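Laundry shift moving to handheld grippers, what happens to the folders?

Posted in Workplace > Laundry and linen

I fold at Statlow, a 2 shift laundry. In June we were told Amura will be recording folding work so a machine can learn it. Folders would get a flat rate for those hours instead of piece rate. Has anyone been through this? Does your count suffer, and do the jobs go?

pressroom_lou
Get the rate in writing. That's all I've got.

Gundgate_nights
We did it at Gundgate. My normal was 300 pieces a shift and I got through 122 with the grippers, so piece rate would have sunk me. Ask for your average, not the base. My wrists were sore the first week and then fine. No one was let go, but two people who left weren't replaced. Draw your own conclusions.
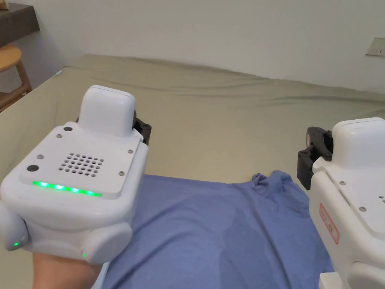 akpan_floor
Shift lead, Akpan Linen | 800 posts
7 Jul 2025

It's slow work. You hold one in each hand and do a T-shirt or whatever you're given, flat on a bed or table. Smooth it first or the jaws grab a double layer. Our folders now split the day, mornings on the grippers and afternoons on the regular line. Ask who sees the recordings and whether they can be used for discipline. Ours can't, but we had to ask.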